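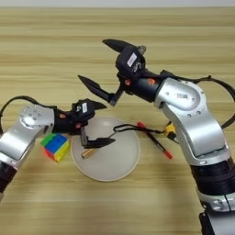 7 August 2025

Woke at five with the choir piece going round in my head again, specifically the four bars the altos get wrong, so what I had was the wrong version, on a loop, in my own voice. Lay there until six and then gave up and made toast.

Rehearsal last night was a long one. Eleri wants us to do the Fornarwood Eisteddfod next May and has decided that the way to get there is Welsh, all of it, no cribbing. There are two people in the choir who speak any. One is Rhun Wynne, who learned it from his nan and mostly knows how to be told off in it. The other is Eleri. The rest of us make the double L sound like a cat with a grievance. I was put beside Prys Lewis, whose name got everybody's hopes up, and who was born in Ballarat and can't say it either.

We spent forty minutes on one vowel. Eleri drew it in the air. Tomos Ellis asked whether the judges would be Welsh and she said that wasn't the point, and he said it was a bit the point, and then it was time for tea. The urn has been fixed and now boils so hard you can't hear anyone, an improvement on the conversation, which was about parking.

Fees are going up again too. We have 2,751 dollars in the account, a figure read out as though it might be the combination to something. The bus to Fornarwood would be 1,000 each way. Rhydian offered to drive people in his van, and there was a silence in which everybody remembered the trip to Drillovville, the sliding door, and the length of bungee cord. We thanked him very warmly.

Walked home the creek way. The footbridge is still shut, with the same sign promising the same reopening, so it was the long loop past the netball courts in the dark, practising my vowel. A man with a greyhound crossed the road.

Work today was nothing. Answered emails. Ate a mandarin that looked perfect and tasted of cupboard. Mum rang at lunch to say my cousin is getting married again and did I still have the fish kettle. I do. I've had it since his first wedding, when it was meant to be the present and I lost my nerve at the door and gave him an envelope. She thinks this could be its moment. I said I'd think about it, and I have, and I'm fairly sure he was never a fish person.

Tried to do the washing between showers and got it exactly backwards. Everything's now draped over the chairs and the hallway smells like a swimming pool.

I did put in an hour on the Welsh after dinner. Eleri has sent recordings of herself reading the words slowly, with her clock ticking behind, and I've started learning the tick along with it. Second verse is coming. The first has gone off somewhere to make room. I can now get through the whole chorus if I don't think about what my tongue is doing, but as soon as I notice, it's over.

Rhun texted at nine to ask if I'd got the alto line. Sent him a thumbs up. He sent back a word in Welsh that I've looked up, and it isn't in the dictionary, so presumably it's one of his nan's.

Must ring the dentist. Bins are the yellow ones this week. Bread.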